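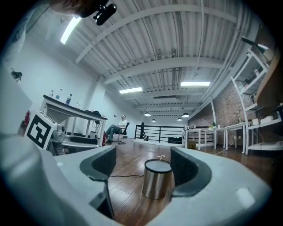 ## The floor is also furniture

I rent a desk in a long room in Irnel, and I want to defend an unpopular idea: the floor of a shared workroom should be treated as carefully as the tables. We wipe the tables. We argue about who left bottles on them. But everything that has no home goes down to the planks, and there it stays until somebody trips.

A small steel can with a lid is a good object. On a shelf it would look almost elegant. On the floor, with a cable lying beside it, it becomes something for a foot to find. The same is true for a bucket. I like steel buckets very much — my grandmother in Bavness had one all her life — but a bucket needs a corner, and the middle of a room is not a corner.

The cables are the bigger problem. A white cord on dark, shiny wood is at least easy to see. A black one is not, above all in January, when it is already dark at four in the afternoon.

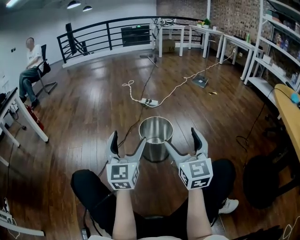

Reiko Sugiyama thinks I am too strict. She wrote to me that a room where people work must be allowed to look like it, and that a power strip on the floor is simply where the people need power. If you fix everything to the wall, she says, all the desks will move to the wall also, and the middle will be dead.

I thought about this for a long time, and I agree with half of it. Power must come to the people. But a cord can run straight, along the legs of a table, and the extra length can be tied. It is the loops I am against. Last winter I bought a cable cover from Gredaler, and it took me less than one evening to put it down.

Some things do belong on the floor. A fire extinguisher beside a table leg is fine with me, if the way to it stays free.

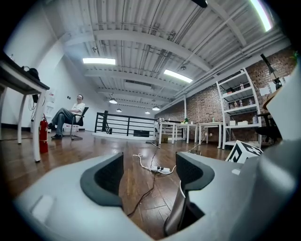 ## What I would ask for

One shelf for buckets and cans, low, near the door. One hook for each long cord. And five minutes at the end of the day when we look down before we switch off the lights.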